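Rehema Kombo et l'art de vider une caisse

17 janvier 2025

Rehema Kombo prévient d'emblée : son club de robotique ne fabrique pas de robots. « Les gens arrivent en septembre avec des idées de soudure et de chenilles. On leur donne une caisse en tôle et un jouet à attraper. Il y a des départs. »

Ceux qui restent, 14 étudiants cette année, préparent la coupe Polinness, dont l'épreuve reine tient en une phrase : sortir des objets en vrac d'un bac, avec un bras, sans y toucher soi-même. Un enfant de deux ans s'en acquitte en riant. L'équipe Otatance y travaille depuis quatre mois.

« Vider n'est pas le mot, corrige-t-elle. On vide très bien une caisse en la renversant. Le règlement l'interdit depuis l'édition où Gachanja l'a fait. » Elle garde pour cette équipe rivale une tendresse mal dissimulée.

Le local est au sous-sol, entre la reprographie et une salle d'escrime. On y parle bas pendant les essais, par superstition. Le programme, baptisé Wudard pour des raisons que chacun raconte différemment, choisit un point de prise, envoie le bras, referme la pince et note le résultat dans un tableau. Au dernier relevé, il comptait 2 256 tentatives. Combien de réussites ? « Le tableau est public. Je vous laisse chercher la bonne colonne. »

Les objets viennent de chez les uns et les autres. Pas de cubes calibrés ni de cylindres bien sages : Rehema Kombo tient aux jouets, aux formes bêtes. « Un cube, ça flatte le programme. Une roue, ça le vexe. Et tout ce qui est mou lui donne des idées fausses sur ses capacités. »

Elle-même est venue à la robotique par la comptabilité, détour qu'elle recommande. On y apprend à ne pas effacer les lignes gênantes. Ses étudiants, eux, aimeraient bien en effacer quelques-unes, notamment celles d'une soirée où une virgule mal placée a envoyé la pince saisir consciencieusement le vide, toujours au même endroit. « Très bonne répétabilité », note-t-elle.

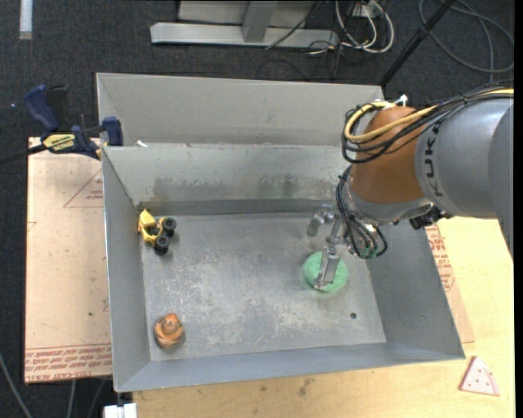 La pince au-dessus du disque vert menthe. Le petit véhicule jaune attend dans son coin.

Les coins, justement, sont devenus un sujet de dispute. Une moitié de l'équipe veut apprendre au bras à pousser les objets vers le milieu avant de les saisir. L'autre juge le procédé indigne. Rehema Kombo refuse de trancher avant les essais de sélection, mais elle a relu le règlement, et pousser y est permis.

Et si Otatance gagne ? « On aura une coupe. Il faudra la poser quelque part, et je ne confierai pas ça au bras. »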